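Walk-thru, Budcombe front room + back hall. 8 June 2018. Done by Heather Mowat, w/ Iddrisu Frimpong for the hall part.

OK = fine, FIX = do it, ASK = somebody decide

**Floor and walkways**

- [x] Plank floor, no lifted boards. OK. One squeaks by the radiator, not a hazard
- [ ] Door mat curls at corner. FIX, tape or toss it
- [x] Path from door to back hall clear
- [ ] Box of Costudora catalogs in hall, at shin height. Was on the February list too. FIX

**Exits / fire**

- [x] Exit sign lit
- [x] Extinguisher tag current, gauge in green
- [ ] Back door sticks, needed 2 shoves. Iddrisu says plane it, Paweena wants the landlord to. ASK
- [ ] Evacuation map still shows the old wall. FIX, Dede has the new one on file

**Electrical**

- [x] Outlets tested, all good
- [ ] Power strip behind shelf plugged into another power strip. No. FIX today
- [x] Lamp cord replaced since last time, thanks Meinrad 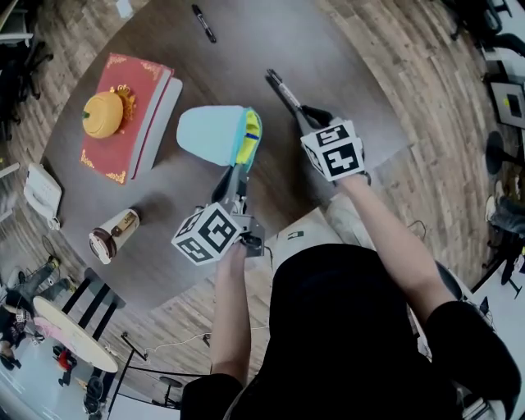 Round table gets its own note bc it failed last time for wobble. Meinrad shimmed it, leaned on it hard from 3 sides, no movement. OK on stability. Surface is a different story. Paper coffee cup on its side next to the big red book, lid on, but a cup lying down by a hardcover with gold corners is asking for it. Cups stand up or go in the trash pls. Pumpkin sitting on top of the book, move it to the shelf, that cover will scuff. Markers: caps on and back in the tray at end of day, they roll. White desk phone by the left rim, keep the coiled cord where a sleeve or chair arm won't snag it. Marking table surface FIX, small stuff, 5 min job.

**Chairs / shelving**

- [x] Chairs checked, glides all there
- [ ] Tall shelf not anchored. Bracket is in the drawer, ref 473 on the bag, just needs screws. FIX
- [ ] Heavy binders on top shelf, swap w/ the light stuff. FIX

**First aid + cleaning**

- [x] Kit is where the label says it is
- [ ] Short on small bandages, 4 left. Dede to add to Asamoah order
- [ ] Spray bottle under sink has no label. Dumped it. Label the next one!!
- [x] Trash emptied

**Comments**

Better than Feb overall. Power strip and shelf are the two I actualy care about, rest can wait til next week. Bikatix delivery comes thru the back so the door needs an answer before then.

Paweena pls initial the ASK item. Didn't get to the storage closet, locked, no key on the hook. Will recheck closet + table when teh key turns up.

HM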